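To: Titwood Neighbours list
Date: 2025-05-10
Subject: Re: Food waste caddies, when do ours start?

On the list yesterday a neighbour wrote:
> Does anybody know if the flats on the Raudsepp side are in the
> food waste round yet? The council leaflet says "all households"
> but we've had no caddy and no liners. Also, are the liners free
> after the first roll or do we buy our own?

Hello all,

I rang the council about this (long hold, awful music!) so I can answer most of it. The round started with 437 houses and the flats come in from September. You'll get a small kitchen caddy each and a shared bin by the back gate — 140 litres, with a lock, and the code comes in the post.
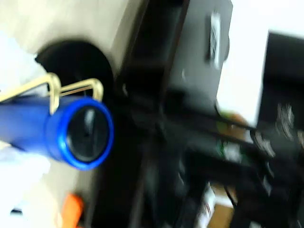

What goes in

Cooked and raw food, bones, tea bags, coffee grounds, mouldy bread. No packaging of any kind, even the stuff marked compostable, as the plant at Gulau can't take it. I did ask twice about that one because my sister's council says the opposite.

Liners

The first roll is free, then you tie a tag to the caddy handle and the crew leave you another. They said it can take up to 3 weeks, so put the tag out early. Newspaper is fine in the meantime (it's what I use, and it works nicely if you fold it double).

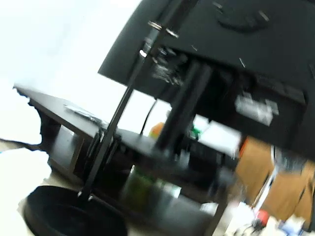
The bit I couldn't get a straight answer on was missed collections. Dravura run the lorries and the council run the phone line, and each of them told me to ring the other. We had nearly 6 missed pick-ups on our street over the winter, if you count the one where they took half the road and went home. If yours gets missed, please post it here with your street and I'll send the lot in together.

Cheers from the top end of the hill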